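# Faut-il vraiment payer pour un « nettoyage » annuel de l'ordinateur ?

**Hélène Robichaud**

Mon portable a six ans et il rame. Au comptoir de chez Fendeo, on me propose un forfait d'entretien annuel : dépoussiérage, « optimisation du registre », désinfection des périphériques et un logiciel, Drido, qui surveillerait la machine en permanence. Le vendeur m'a parlé de 2 207 erreurs trouvées en trois minutes de diagnostic. Ça m'a paru beaucoup pour un appareil qui sert à lire des courriels, à faire les comptes et à consulter Desjardins. Le tout pour 346 $, taxes en sus.

Est-ce que quelqu'un a déjà pris ce genre de forfait et vu une différence ? Je ne suis pas bricoleuse, mais je peux suivre des explications si elles sont claires. J'ai Windows 10, un disque dur d'origine (pas un SSD, d'après ce qu'on m'a dit) et 8 Go de mémoire.

---

**Rosaire Wong**

Je me méfierais, à commencer par le chiffre. Une « erreur » dans ces diagnostics, c'est le plus souvent un témoin de navigation, un fichier temporaire ou une clé de registre orpheline. Rien de tout ça ne ralentit un ordinateur de façon perceptible. Demandez-leur la liste écrite des erreurs et ce que chacune provoque. Je serais curieux de lire la réponse.

L'optimisation du registre, je n'y crois pas. J'en ai vu passer pendant des années au bureau et je n'ai jamais pu mesurer de gain, alors que j'ai dû réparer deux postes où le nettoyeur avait retiré une clé utile. Quant au logiciel de surveillance, il se lance au démarrage, il reste en mémoire, et vous le payez pour occuper de la place sur une machine déjà lente.

Le dépoussiérage, d'accord, si le ventilateur souffle fort ou si le dessous chauffe. Une bombe d'air comprimé, appareil éteint et débranché, par petits coups dans les grilles. Ne laissez pas le ventilateur s'emballer, bloquez-le avec un cure-dent si vous arrivez à l'atteindre. Pour la souris et le clavier, un petit pinceau sec et un chiffon à peine humide -- je ne vois pas ce que la « désinfection » d'un atelier ajoute à ça.

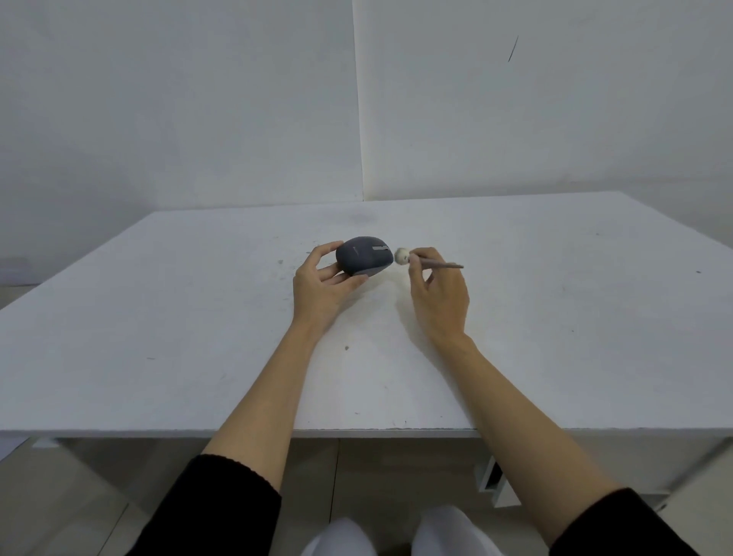
Cauã Magalhães m'a répondu en privé que j'étais trop dur, que son forfait chez Fendeo avait redonné vie à un portable du même âge. Je lui ai demandé ce qui avait été fait au juste : on lui avait remplacé le disque dur par un SSD. Forcément.

C'est là que je mettrais l'argent, Hélène. Avant ça, regardez deux choses :

- Gestionnaire des tâches (Ctrl + Maj + Échap), colonne Disque. Si elle reste collée à 100 % alors que vous ne faites rien, le disque est un bon suspect.
- L'onglet Démarrage, au même endroit. Désactivez ce que vous reconnaissez et n'utilisez pas. Ce que vous ne reconnaissez pas, cherchez le nom avant d'y toucher.

Et sauvegardez vos documents avant toute intervention, la leur comme la vôtre.

---

**Shirley Carrier**

Moi j'ai payé un forfait semblable (pas chez eux) et c'était plus rapide pendant deux semaines, après c'est revenu comme avant. Je ne sais pas si c'était plus rapide pour vrai ou si je voulais que ça le soit.

---

**Stavros Zacharopoulos**

D'accord pour le SSD, avec une réserve : vérifiez d'abord si votre portable accepte Windows 11. La prise en charge normale de Windows 10 s'arrête en octobre, et je ne mettrais pas un sou dans une machine sans savoir ce que j'en fais après. Il y a un outil gratuit de Microsoft qui donne la réponse -- il s'appelle « Contrôle d'intégrité du PC ». Si c'est non, demandez le prix de la pose du SSD seul, sans forfait, et comparez avec un portable remis à neuf.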